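Chapter 23
Portion, Package and Serving

Packaged drinks reach the consumer in one of two ways: in the container in which they were sealed, or in a second container filled at the point of use. The first case was covered in Part 2. The present chapter deals with the second, and with the losses that occur between the two.

A package is specified by its fill volume. A serving is specified by what ends up in the cup. The two figures seldom match. Liquid stays behind on the inner wall and under the rim, foam takes up space that the label does not count, and a cup is rarely filled to the brim. For a still drink these effects are small. For a carbonated drink poured at room temperature they can decide the size of cup that a caterer has to buy.
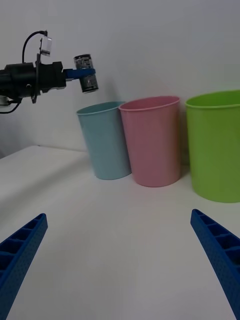

Figure 23.1 A small can held above plastic cups on a white tabletop.

The terms used from here on follow the Druvmont convention. Nominal volume is the volume printed on the package. Delivered volume is the volume that leaves it under a steady pour, with the package held at 45 degrees until the flow breaks into drops. Retained volume is the difference — it includes film, droplets and any liquid trapped by the opening.

Section 23.1 sets out how delivered volume is measured by weighing. Section 23.2 treats foam and its collapse. Section 23.3 applies both to cup selection, using the Okeke tables reprinted on page 416. Readers who have not worked with density corrections should review Appendix C first.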